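November, late, still up

I was supposed to be in bed an hour ago but my hip says no, so I'm writing.

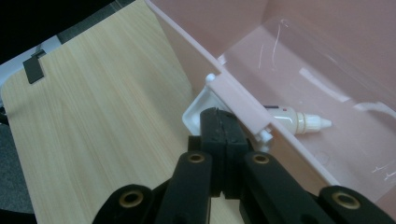

*Pale wood grain and one little black clip.*

So, the MRI. I'd been putting it off since summer and Dr. Wongsuwan finally quit being polite about it. He said my hip was not going to explain itself, and then he typed something for a long time without looking up, and I knew I was going in the tube.

I don't do tubes. I once got stuck pulling a wool sweater over my head in a department store and had to be talked out of it by a woman holding a stack of pants. The scheduler at Udora Imaging (very sweet, sounded about nineteen) asked me on the phone if I was claustrophobic and I said "a bit," which was a lie so big I called back to correct it. Second time I said, "Please write down VERY." She said she'd put it in capitals.

They gave me one pill to take beforehand. One! I had pictured a syringe, maybe a mask, somebody counting me backward. I took my one pill in the parking lot with cold coffee and waited to become a calmer person. Daranee drove, because I'm not allowed to, and she kept asking if I felt it yet. I told her I felt hungry.

The form was three pages. Had I ever worked with metal, had I ever had metal in my eye, did I have a pacemaker, a pump, a patch, shrapnel. I started doubting myself on shrapnel. Then they wanted all my jewelry off and my ring wouldn't budge, so Pongsak, the tech, got me some hand lotion and we both stood there working on my finger like we were shelling a crab. It came off in the end and went into the locker with my bra and my dignity, locker 36, key on a curly plastic band.

He said 36 minutes too, if I held still. I said that was funny, same as the locker, and he gave me the kind of smile you give to people who have taken the pill.

Now the noise. He handed me earplugs AND headphones and I thought, well, that's generous, and then it started and I understood. It goes knock knock knock for a while and you think okay, I can live with knocking, and then it switches to something like a dump truck backing up inside a filing cabinet. I'd asked for oldies in the headphones. I caught maybe two words of one song. I kept my eyes shut from the second the table moved and I counted, planning to get to 500, and I kept losing my place in the two hundreds and having to start over. Somewhere in there I think I dozed, so maybe the pill did earn its keep.

I squeezed the panic ball once. By accident! My nose itched and I tensed up all over. Everything stopped, Pongsak came on and asked if I was all right, and I had to say yes, sorry, it's my nose. He said he couldn't scratch it for me but I could have a second to do it myself. Best scratch of my life, then back in and we had to redo that part.

Daranee had gotten through a whole magazine and half my crackers by the time I came out. We stopped for soup on the way home and I told the entire thing to the waiter, who hadn't asked.

The bill will be its own adventure. They're saying 600 before insurance does whatever it does. Results go to Dr. Wongsuwan first and then his office calls me, so the phone is on the nightstand with the ringer up.

Ring's back on, by the way. Finger's still sore. Going to try lying on the left side with the flat pillow and see how far I get.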